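Monwood dark brown marble tabletop, after 16 months of phones
Review by Jolanta Lis
Filed under: Workbenches and tables

I should say first that I never set out to own a marble tabletop. I wanted something flat and heavy to put under the old phones that come through our little shop, where people bring in the handset that has been sitting in a drawer since the last upgrade and we get the photos off it, wipe it, clean it up and find it somewhere new to live. For years we did all of that on a birch kitchen table that had belonged to my aunt, and I loved that table, but it rocked, and it had a seam down the middle that swallowed SIM trays the way a sofa swallows coins.

So when Teodor Szulc and I moved the shop across the street we gave ourselves permission to buy one good thing, and the one good thing was the Monwood top in dark brown with white veins. It cost us $2,338 with delivery, and I will admit that I read the invoice more than once before I paid it. The base is extra (we already had one). Delivery took 8 weeks, which was longer than we'd been told, though the people at Monwood answered every one of my emails kindly and there were quite a few of them.

Let me start with what I love, which is the color. I had worried that dark brown would be gloomy, and on the little sample square they mail you it does look a bit like a bar of cooking chocolate. Put the whole slab in a room, though, and the veins get going and wander off in every direction, and it's really very handsome. We have cream panels with tan ovals and rings on the walls behind it, a pattern I picked and Teodor put up with, and the brown and the tan get along so well that customers think we planned it. (We did not! The panels came first, from a Krawczyk clearance sale, and I was only hoping.)

Now, how is it for phones? Light phones are a dream on it. A pale blue one shows up from across the room, and you'd never leave it behind at closing time. Black phones are another matter. A black phone with its screen off, lying face up on dark brown stone in the late afternoon, can be surprisingly shy, and I have patted my way across the table for one more than once. We ended up buying a brighter lamp, a Briltix, and that mostly fixed it. If nearly everything you work on is black, and nearly everything we work on is, do think about the paler top in the same range.

It is beautifully flat. You notice this most with the handsets that have a camera bump, which tip and tap on anything, and on this top you at least know it's the phone doing it. I like to lay a phone down and press gently on each corner to see whether the body has a bend in it, and on the birch table that little test told me more about the table than the phone. Here I trust it.

Slipperiness is where I take a star off. Glass-backed phones slide on the polish. Give one a nudge with your sleeve while you're reaching for a cloth and off it goes, quite gracefully, toward the edge. We've had 2 reach the floor, one of which survived. A thin silicone mat solves the whole problem, but then you are covering up your nice stone, and I go back and forth on it. Most days the mat comes out for anything with its back off, and goes away again for checking and sorting.

It's also cold to the hand, which is lovely in June and less lovely in winter, when I wear fingerless gloves before ten in the morning and look like somebody's great-grandmother counting the rent.

Cleaning is easy if you're steady about it. We wipe it down with a damp cloth and a drop of plain soap, then dry it. Please keep vinegar and lemon cleaners well away. I know this from a ring near the back left corner, about which Teodor and I have agreed to disagree. The alcohol wipes we use on screens haven't left a mark so far, but I blot up drips anyway. Monwood suggests resealing once a year, and we've done it the one time, after hours, with the windows open. It was a pleasant enough job and took less time than the pizza did to arrive.

What I compared it with: Boldale does a laminate top at a much friendlier price, and I'd have no trouble recommending it to somebody starting out. It's lighter, warmer, and you can move it without phoning your cousins. The printed pattern repeats, though, and once I'd spotted the repeat in the showroom I couldn't stop seeing it.

Would I buy the Monwood again? I would, with the lamp ordered on the same day and the mat already in the drawer. Four stars, and a small apology to my aunt's table, which now holds the kettle.
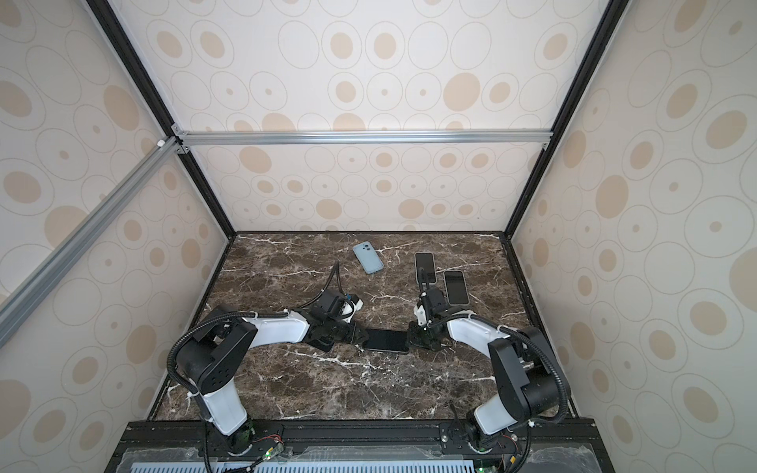
Kimie Shimada: I have the same top in the paler finish and can tell you the black phones do show up better on it, but so does every speck of dust and every crumb, so you're trading one nuisance for another. On the sliding, try a strip of shelf liner along the front edge only. It catches the runaways and you still get to look at the stone. Did the sealer darken yours at all? Mine went a shade deeper for a week or so and then settled.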